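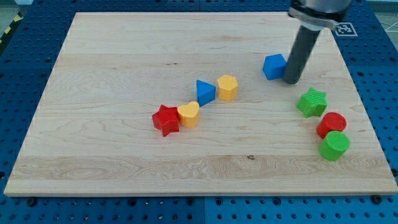 Suqin Bai said the band had not planned to make a third record at all, and that the songs on "Dustotwood" came together because the van was in the shop and there was nothing else to do in August.

The album, from the four-piece folk group Brudholm, comes out next month on the Hivero label. It runs 11 songs and was recorded over 25 nights in a rented house outside town, mostly between 9 p.m. and 2 a.m., when the road out front was quiet enough to leave the windows open.

Bai sings and plays fiddle. Ionuț Lungu plays guitar and mandolin, Yiran Shi plays upright bass, and Jinlong Ye plays drums and a pump organ that he bought from a church sale and has been fixing ever since. The organ is on six of the songs. It is slightly flat, so the rest of the band tuned down to it.

"We tried tuning it up and it got worse," Lungu said.

Brudholm played 92 shows last year, most of them in bars and small halls, with a few festival sets in the early afternoon. Shi said the new songs were written with those rooms in mind. Several were tried out on stage with different words, and one, "Second Ferry," was dropped from the set for months before Ye slowed it down and the band put it back.

The first single, "Qiu," is already out. It is a waltz, just under four minutes long, with Bai and Shi trading verses and no drums until the last chorus. Bai wrote it for her grandmother and at first did not want it on the record. Lungu had it fifth in the running order. It now opens the album.

Yiran Cai produced and mixed the sessions. Cai also worked on the band's second record, which was made in a regular studio in four days, and said the longer stretch this time changed how the group played. There are fewer overdubs. Most of the vocals were sung live with the band in the same room, and on "Low Field" a door can be heard closing near the end. Cai asked whether they wanted to fix it and was told to leave it in.

The two longest songs, "Millrace" and "What the Surveyor Wrote," close the record. "Millrace" goes on for nearly eight minutes and includes a fiddle and organ section that was made up on the spot. Shi said the band has been relearning it from the recording so they can play it on tour.

Hivero will put the album out on vinyl and CD as well as the usual streaming services. The first vinyl pressing comes with a printed lyric sheet and a download of three songs left off the record, including an early take of "Qiu" with Lungu on lead vocal.

The tour starts the week of release with a hometown show at the Grange Hall. Doors open at 7 p.m. and the opening act has not been announced. The hall holds 117 people seated, and the band has asked for a small standing area at the back. Tickets are on sale at the hall's box office and through the band's website. A second night will be added if the first sells out.

Bai said the van is running again.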